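Handout 6: What a "pass" on cloth handling is worth
Instructor: Shabnam Bukhari
Read before the lab session. Bring your own trial sheet.

Last week Nestor Bautista asked why we spend so long on reporting rules when the safety standards already fill a shelf. The safety standards tell you how to keep a hand out of a pinch point. They say very little about whether a claim like "picks up cloth reliably" means anything. For that you mostly have house rules, and house rules get written by the people who want the good number.

6.1 Simulated trials

Most of your trials this term will run in simulation. I have no quarrel with that. It is cheap, you can repeat it, and no one loses a fingernail. My quarrel is with what gets written down afterward. The Trutcombe guideline, which we use for want of a better one, asks for the start state of every trial, the camera view the policy was given, and the rule for calling success. Of the student reports I read in July, 18 gave the success rule. Only 2 gave the start state in a form I could rebuild.

"Cloth on counter" is not a start state. A folded towel and a twisted heap are different problems, and a gripper that manages one may be hopeless at the other. Save the view at step zero, before any motion command is sent, and save the full simulator state with it.

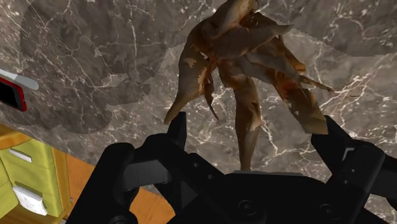

Fig. 6.1. Simulated counter task: bunched brown cloth, two-fingered gripper open.

Ask what a grader could fairly say from Fig. 6.1 alone. The fingers are apart and the cloth is on the marble. Whether the grasp will hold is anyone's guess. Notice also the strips that spread away from the main bunch. If the fingers close on one of those and the rest stays on the counter, is that a pick? Your rule has to answer before you run, and it should answer in plain words. I will not accept "cloth lifted."

Then there are the other things on the marble, at the far left. The guideline lets you leave out "objects not relevant to the task." I think this clause is a mistake. You don't know what is relevant until the arm has swept across it. List everything on the work surface, and if you can't identify an object, write "unidentified."

6.2 Trial counts

The Pillura report, which some of you have quoted at me, claims 1,999 successes. Out of how many? Page 54 has a footnote saying that runs with "physics faults" were removed. Cloth passing through a finger is a physics fault. So is cloth sticking to a finger it should slide off, and I would bet that few of those were removed.

House rules for this course:
- Fix the number of trials before the first one.
- Report every trial, faults included, in its own column.
- The person who tuned the policy does not grade it.
- Any change to friction or cloth stiffness starts a new count.

Sandrine Maillard objects to the third rule on the grounds that small groups can't spare a grader. Swap with another group.

6.3 For the lab

Take the Sirnel task file, write a success rule for it, and hand the rule to your neighbor. If the two of you disagree on any trial, rewrite it and grade the whole set again. Rules and both sets of grades are due 4/27/20, to me or Eugénie Arnaud.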